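Why I keep a word notebook for my house

In October I moved to a rented flat in Evau, and since then I write one page every evening in a small notebook. I write in English, which is my third language, so please forgive me when a sentence is stiff. 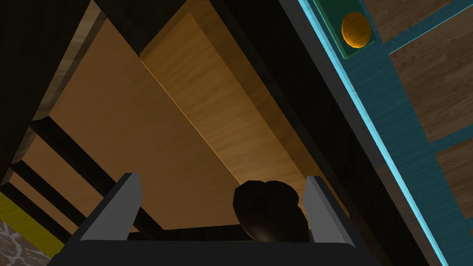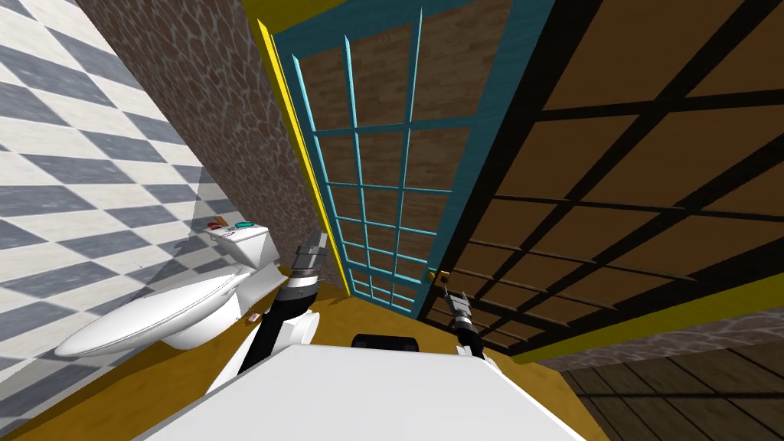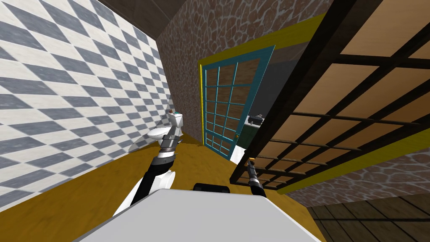
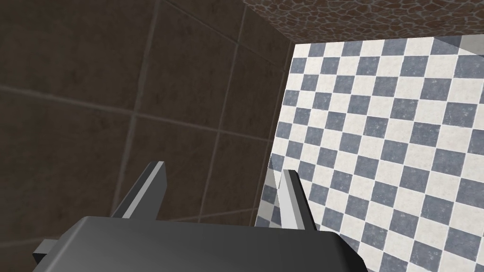 The notebook started with a simple problem: I did not know the names of the things in a house. At school we learned "table" and "window" and then we went quickly to the environment and the future of transport. So at the age when other people buy furniture, I could discuss climate policy but I could not tell a shop assistant what I needed for a door. Take the teal door with the yellow around it. For years I would have said "the door with the small windows." Now I know that each piece of glass is a pane, and that the thin bars between the panes are called muntins. I was very happy with "muntins" and used it two times in the same week, both times without success.

My method is not scientific. Each evening I choose one part of the home and write down every word I already have. Then I look up the ones I am missing. I allow myself 11 new words on a page, not more, because a longer list I only copy and do not learn. The first page was the kitchen sink. The second was the bed, which has many more words than a bed should need.

For looking up I use an old paper dictionary and a small website called Flirkis, where people argue about the names of tools. The paper dictionary is better for spelling. Flirkis is better for knowing if a living person would say the word.

Some words do not travel well. In my first language we have one word for grout and mortar, and I still must stop and think. Mortar is between stones or bricks, grout is between tiles. "Sill" and "threshold" I also mixed up for a long time, and once I wrote to the hardware store Stuso to ask for a sill for the floor. They answered politely with a photo of a window.

I have now 102 words that I can use without looking. The test is to write a short note with them the next morning, before coffee, with the notebook closed. If I miss more than 2, the page is repeated.

Next I want to do the staircase. I have heard there is a word for the post at the bottom, and I have not looked it up yet.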